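16/06/2024

**Fonow opens its kitchen teaching programme to outside teams**

*Lonadwood* – Fonow has opened its programme for teaching household tasks to two-armed robots to other companies, colleges and research groups. Teams can now book time at the Lonadwood site, bring their own list of tasks and leave with a full set of recordings. Until now the site has been used only for Fonow's own work.

The programme is called Fledico. It covers jobs that people do in a kitchen without much thought: opening a fridge, putting a plate on a shelf, moving a jug from one place to another, clearing a table. Each job is taught by a person who drives the robot's two arms by remote control. The robot records what its cameras see and how its joints move, and the two are saved together as one demonstration.

A first library of 3,658 demonstrations has been finished and is ready to license. It covers 30 tasks, all of them carried out with ordinary household items and toy food.

**How a task is taught**

An operator sits at a pair of hand controls. When the operator moves a control, the matching arm on the robot moves in the same way, and squeezing the handle closes the gripper. There is no script for the arms to follow. The operator is given a written instruction such as "put the jug in the fridge" and carries it out at a steady pace.

Items are moved between demonstrations. A bowl may be on the left of the table in one recording and on the right in the next, and the jug may have its handle turned away. Operators are asked to reach for things as they find them and not to tidy the table first. If a grasp slips and the operator recovers, the recording is kept and given a label. If something is dropped on the floor, the recording is stopped and set aside.

Views are taken from the head and from the wrists. The head view shows where things are in the room. The wrist views are closer, and they often blur when an arm moves quickly. Fonow leaves the blurred stretches in, as a robot working on its own will get the same kind of picture and has to cope with it. 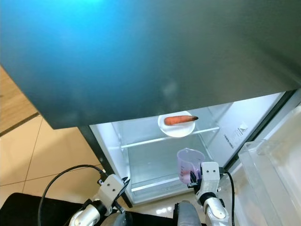
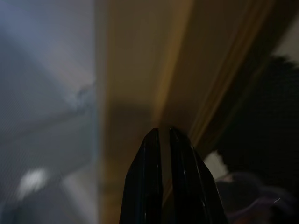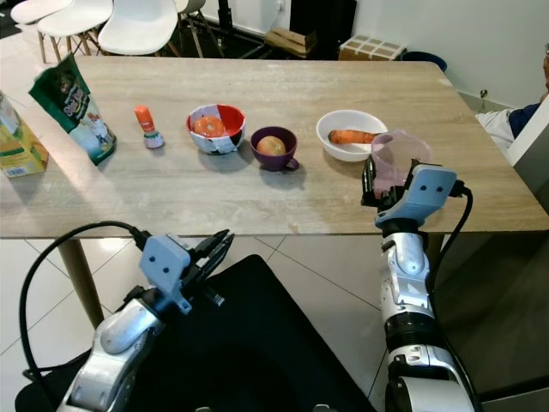 New operators train for 18 hours before their recordings are added to the library. Most of that time goes on moving both arms at once. People tend to favour one hand at the controls and forget about the other, which can leave an arm in the way of a door or a shelf. The training starts with single items on a bare table and ends with fridge tasks, which operators generally find the hardest. A shelf gives the gripper little room above and below, and a door has to be kept clear of both elbows.

**What outside teams can book**

Three kinds of booking are on offer.

- **Operated sessions.** Fonow's operators carry out the tasks from a list sent in by the customer. The customer receives the recordings and the written labels.
- **Own-operator sessions.** The customer's staff drive the robot after completing the operator training. A Fonow engineer stays in the room.
- **Hand-guided sessions.** A person holds the arms and moves them directly through the task. These suit short, precise movements such as turning a knob or lining up a lid. They are limited to one arm at a time.

All bookings include use of the kitchen area, the tables and the stock of household items. Customers may bring their own items if they are dry, unbreakable and small enough to be held in one gripper. Liquids are not allowed near the arms. Knives and glassware are not allowed at all.

Recordings made in a booked session belong to the customer. Fonow keeps a copy for 30 days in case a file needs to be sent again, then deletes it. A customer who is willing to add recordings to the shared library can do so at the end of the session and will pay a lower rate.

**Labelling software**

Bookings also come with access to Do, the software that Fonow uses to check and label recordings. Do plays all camera views side by side and lets a reviewer mark where each step of a task starts and ends. It can also flag joint readings that jump or go missing, which usually points to a loose cable.

Every demonstration in the library was checked by a reviewer who did not operate the robot for that recording. During these checks, 504 recordings were taken out, mostly for missing camera data or for labels that did not match the task. They are not part of the published total. A list of the reasons for removal is supplied with the library, so that other teams can compare it with their own checks.

Do runs in a web browser and needs no special hardware. Files can be exported in common open formats. Customers who already have labelling tools can ask for the recordings alone.

**Limits of the present library**

The library was recorded at one site, and a model trained only on these recordings should not be expected to work in any kitchen without further teaching. Fonow advises users to add demonstrations from the place where the robot will be used, with the items that will be found there.

The recordings also leave out soft food, hot surfaces and running water. A second set of tasks, covering cupboards and drawers, is planned for September. Requests for particular tasks can be sent in with a booking form and will be considered for that set.

**Booking and licences**

Bookings are open now for half days and full days. The site has step-free access and a viewing area for visitors who are not taking part in the session. Task lists should be sent in at least two weeks before the visit so that the items can be set out and the instructions written up.

Licences for the library are sold per organisation. Colleges and schools may apply for a teaching licence, which covers classroom use and student projects. Sample recordings, price lists and booking forms are available on request from the Fonow office in Lonadwood.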